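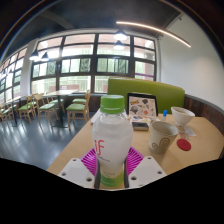 Keeping and Reusing Drinks Bottles in the Home

Home | Kitchen | Laundry | Workshop | Advice Sheets | Contact

Advice Sheet 8, Frimpong Household Advice Service
Prepared by Efa Vaughan and Natanael Vasconcelos

This sheet sets out the Service's guidance on cleaning, storing and reusing plastic drinks bottles and their caps. It applies to ordinary single-use bottles and to the heavier sort sold for refilling. Glass is dealt with in a separate sheet.

Before reuse

Bottles should be emptied and rinsed on the day they are finished. Sugary or milky drinks left overnight form a film at the shoulder and under the thread of the neck, where a cloth cannot reach. Thin bottles lose their shape in hot water and should be washed in warm water only.

Residents are asked to discard any bottle that is scratched inside, has turned white at the creases, or still smells after two washes.

Washing

Add a drop of washing-up liquid, fill the bottle one third full with warm water, close it and shake for half a minute. Where a film remains, put in a spoonful of uncooked rice and shake again. Empty over a sieve -- rice swells in the trap of a sink and is troublesome to remove. Rinse until no suds appear and stand the bottle upside down on a rack with the cap off.

Caps should be washed separately in a small bowl. An old toothbrush kept for the purpose will clean the ridges on the outside and the thread within. Do not put the cap back until both parts are fully dry.

Removing labels

Paper labels lift after twenty minutes' soaking. Plastic sleeves should be slit from the top with blunt-ended scissors, pointing the blade away from the hand. For remaining gum, rub in a little cooking oil, leave for ten minutes and wash off with washing-up liquid. Lettering printed directly on the plastic is best left alone; the solvents that shift it will also cloud the bottle.

Suitable uses

Clean, dry bottles are convenient for dried beans, lentils, birdseed and sand for icy steps. Drinking water kept in the refrigerator should be used within two days and the bottle washed before it is filled again. A bottle to be frozen should be filled no higher than the shoulder and laid flat once solid.

A bottle with small holes pierced in its cap serves as a watering can for seedlings. Pierce from the inside outwards, with the cap resting on a block of scrap wood.

Unsuitable uses

Bleach, white spirit, paraffin, weedkiller and descaler must never be transferred to a drinks bottle, even for an hour and even with a label attached. They are to remain in the container in which they were bought. This rule applies equally to sheds and garages. Hot fat must not be poured into plastic of any kind.

Stiff caps

Grip the cap with a dry rubber glove and turn the bottle with the other hand. If it will not move, hold the cap under the warm tap for a few seconds and try again. Pliers split the plastic and should be avoided.

Storage

Keep empty bottles out of direct sunlight, with caps in a jar beside them. Zuleica Sampaio of our kitchen section recommends one shelf and no more; when it is full, the oldest bottles go to recycling. Local instructions differ on whether caps should be left on, and households should follow those of their own collection service.

Related advice sheets

Cleaning Vacuum Flasks and Their Stoppers
Descaling a Kettle
Storing Flour and Dried Goods
Safe Shelving for Paints and Solvents
Care of Wooden Chopping Boards (revised March)

© Frimpong Household Advice Service | Contact the Service | Back to top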